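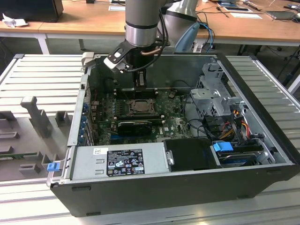 Bayu Liew says the filing should have been routine. The complaint ran to 51 pages, the annexures were indexed, and the filing fee was paid at the counter in Patcombe before it closed. It was returned anyway, with a note that the court had no jurisdiction over statements made outside the district.

"The note was wrong on the law," Liew said. "A registry clerk checks form. Jurisdiction is a question for a judge, and no judge had seen the papers."

The papers concerned a records request made to the Storkotis district council in March. Liew had asked for the minutes of closed meetings at which the council approved the sale of a former bus depot to Mullico, a property company. The council refused, citing commercial confidence. An internal review upheld the refusal in two paragraphs. Liew then asked the court to order disclosure.

Under the district's records ordinance, a public body that relies on commercial confidence must identify the harm that disclosure would cause and state who would suffer it. The council's letter did neither. It repeated the wording of the exemption and gave a file number, 3689, which belongs to a different request.

"They copied a letter," Liew said. "I have seen the other one. It deals with a catering contract."

Asked whether the error had any legal effect, Liew was cautious. A wrong file number can be corrected at any stage. A failure to give reasons is more serious, and the review officer had the chance to repair it and did not.

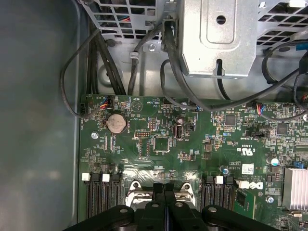

The second filing went in with a covering application asking that the question of jurisdiction be listed before a judge. It was accepted the same afternoon and numbered 1198. The council has entered an appearance through the firm of Gashaw, which also acts for it in planning matters, and has asked for more time to file its reply.

Liew did not oppose the request. "Opposing an extension costs a hearing," he said. "You spend a morning arguing over two weeks and you lose three."

The relief sought is narrow. Liew is not asking the court to set aside the sale, and he has no standing to do so under the ordinance. He wants the minutes, the valuation put before the members, and the record of who declared an interest. If the court finds that part of the valuation is confidential, he says, that part can be blacked out and the rest released.

The ordinance dates from 2000 and has been amended twice. The first amendment shortened the time for a decision. The second added the exemption on which the council now relies, along with the duty to give reasons. Liew's written argument rests on reading the two together.
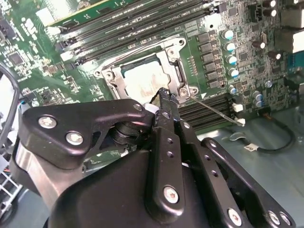 "The members voted for both clauses in one sitting," he said. "You can't take the exemption and leave the duty on the table."

He accepts that the point has not been tested. Earlier requests were settled or dropped before a ruling, and the council may yet release the minutes with its reply, in which case the court could decline to decide anything beyond costs. Liew would still ask for a declaration that the refusal was unlawful.

On the depot itself he would not be drawn. He said he had no view on whether the price was fair and could not form one without the valuation.

The council's reply is now due at the end of the extended period. The judge will then decide whether to hear jurisdiction first or take all the issues at a single hearing. Liew has asked for a single hearing, and Gashaw has reserved its position.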